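Moving the render archive off the old NAS

2022-07-12

The Wekel box in the hall closet started logging reallocated sectors in June. Two disks out of four, same batch, so I stopped trusting the other two as well. It held 1,589 project folders going back to my first year of doing 3D work for money, and I wanted them somewhere else before a rebuild forced the issue.

The replacement is a used small-form-factor PC with two mirrored drives and ZFS. No hardware RAID card, no vendor web panel. Renata Walczak sold it to me with 16 GB of memory already installed, enough for a machine that serves files to two people.

Copying was done with rsync over SSH in batches, one top-level directory at a time, with a checksum pass afterward. The checksum pass was slower than the copy. It flagged 21 files. Most were preview caches and I deleted them. Four were texture sources, and I restored those from the offline drive I keep at Nivaldo Arruda's place. If you only compare size and modification time, none of these show up.

Folder names were the other problem. I had three naming schemes over the years, and one of them used colons, a character the Windows machine will not accept over SMB. I wrote a short script to swap them for hyphens and keep a log of old and new paths. Scene files that reference textures by absolute path broke, as expected. Relative paths survived.
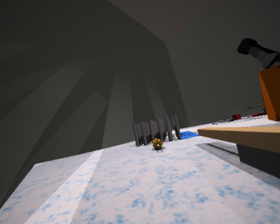
Speckled floor and dark paneled wall, simulated scene.

Compression is set to lz4 on everything. On scene files it saves a fair amount; on finished PNG frames it does nothing, and costs nothing I can measure. Deduplication is off. I tested it on a copy of the Mondum job and the memory use was not worth it.

Snapshots run nightly and are kept for a month. A scrub runs every two weeks and mails me the result. The offline drive gets a zfs send when I remember, and I should put that on a timer.

Still to do: replace the fan, label the drive bays with serial numbers, and wipe the old disks. Total spent so far is $197, not counting the drives.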